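Oiling or lacquering a pale wood table?
Home and Garden > Furniture and Floors

kettleside
Posted 01/05/2023
We bought a second-hand dining table from a house clearance in Vaduldale in April. The seller said it had been oiled but couldn't say with what. It gets used for every meal and for homework, so it needs to stand up to a fair bit. My partner wants it lacquered so we can forget about it. I would sooner keep it oiled and do it again when it needs it. Has anyone lived with both?

Pei-shan Sin
Both, yes. Our old table was lacquered and it was fine for years, then it started to go at the end where the children sat. Once the lacquer is worn through you can't patch it, or I couldn't. The whole top had to be sanded. The one we have now is oiled and I do it twice a year, which takes an evening.

dunmore_shed
Twice a year is what people say before they own one. Ours was every couple of months with hot plates and a wet dog bowl. I'd go with your partner on this. Two thin coats of water-based lacquer, light sand between, leave it well alone for a few days.

Pei-shan Sin
Why was the dog bowl on the table?

dunmore_shed
It was a bench at the time. Same wood, same oil.

NHakim
I did mine last year with Cindetti hard wax oil, the matt one. Kemton had it on the shelf, a small tin was £23 and I still have some left. One thing I would say is try it underneath first. Some oils turn light wood quite orange and you won't get that back without sanding. 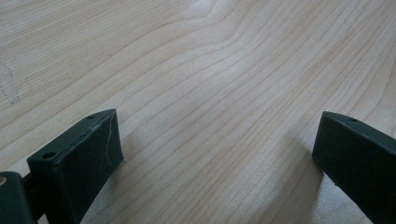

Hard wax oil needs to go on much thinner than you think. My first attempt was too heavy and stayed tacky, and I had to rub it back with a white pad and start again. Second go I used a lint-free cloth and wiped off everything that would come off. The colour is what sold me in the end, you still get that pale blond with the darker lines of grain curving through it, and it hasn't gone shiny. I don't use anything on it day to day apart from a damp cloth and a drop of washing-up liquid.
Nour

kettleside
Thanks Nour, that's the sort of colour I'm after. Did you sand it right back first?

NHakim
120 then 180. I stopped there. The tin says not to go too fine or the oil won't take.

dunmore_shed
I'd take it to 240 whatever the tin says. 180 feels rough once it's been wiped a few times.

NHakim
Mine doesn't, but I did go over it by hand along the grain at the end, so that may be why.

oldport_lynne
Check it isn't veneer before anyone sands anything. Look at the end of the top and see if the grain carries over the edge. My sister went through hers in 4 minutes with a belt sander.

kettleside
Looked just now and it does carry over, so solid I think. It has a Sayegh label under one end if that helps.

oldport_lynne
Not a make I know, sorry. If the grain carries over you should be all right. Still don't use a belt sander.

Pei-shan Sin
Agree with that. And lay the oily cloths out flat outside to dry, don't ball them up in the bin. They can catch fire.

kettleside
Will do. We're going to try oil on the underside first and lacquer next to it, and leave both a week.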